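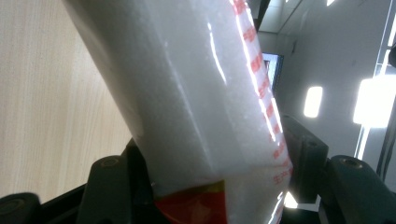 The white bag with the red letters, Thursday evening

Diary > Kitchen and Home > November

I came home at 7 today and my feet were so cold that I kept my shoes on in the kitchen. The bus from Dunbar was late again. I don't want to write about the bus, I wrote about it enough last month.

Today I started the cabbage. My mother makes it always in November, when the first hard cabbages come, and I have missed it three years in a row. The first year here I had no big jar. The second year I had the jar but I was working nights. Last year I simply forgot until it was almost spring, and then the cabbages in the shop were soft and I did not trust them.

Kirsty Innes from the second floor gave me two heads from her brother's garden in Fasdale. She put them in front of my door with a note, "too many, please take." They are heavy and a little ugly on the outside. I took off the outer leaves and kept the two best ones to put on the top later. The inside was very clean and sweet. I ate a piece of the heart with salt, standing, as we did when we were children. My sister and I had a real war about this piece.

I called my mother to ask how much salt. This was a mistake, or not a mistake, but it took a long time. She does not use a scale. She said, "You take it with the hand and then you taste it, and it must be like soup which is a little too salty." I asked how salty is her soup. She was offended. Then my father took the phone and said two percent, he read it in a newspaper, and I could hear her say from behind that newspapers never made cabbage.

I used the scale in secret. The bigger head was too much for the bowl, so I weighed only what I had cut: 393 grams in the first bowl, and I stopped there to calculate, and I got a little less than 8 grams of salt. It looked like nothing. I did the rest in the same way, bowl after bowl. I wrote the numbers on the back of the Trindell electricity letter and I must not throw it away before I copy them.

The knife was the bad part. I bought a Prokon slicer in summer because it was on sale, and the cabbage does not fit in it unless you cut it in eight pieces, and then the pieces fall apart. After ten minutes I washed it and put it back in the box. With the knife it took over an hour. My slices are not thin like my mother's. Hers are like hair. Mine are more like noodles, and some are like a belt.

Then the squeezing, which I had forgotten how much I like. At first it is dry and it makes a noise like walking in snow. You think it will never give water. Then suddenly there is water between the fingers and the whole bowl becomes small. I have a little cut on the thumb and I felt the salt in it very exactly.

I put also one carrot and some caraway. My mother says no caraway. My grandmother, her mother-in-law, said yes caraway, and I think this is the whole reason.

Now the jar is on a plate in the corner beside the fridge, with the two leaves on the top and a small glass of water to press it down. The thermometer in the kitchen says 19 degrees. My father says 18 is better, so I opened the window a little, and now I am sitting here in my coat.

I must remember to push it with the wooden spoon every morning so the gas can come out. I must also bring Kirsty a small jar when it is ready. I don't know if she likes it sour. I would like to ask her how the brother's place looks, I have seen the name Fasdale only on the front of the bus.

My hands smell of cabbage even after lemon soap. Tomorrow early shift, and I have not ironed anything.

Tagged in: Cooking, Family, Small things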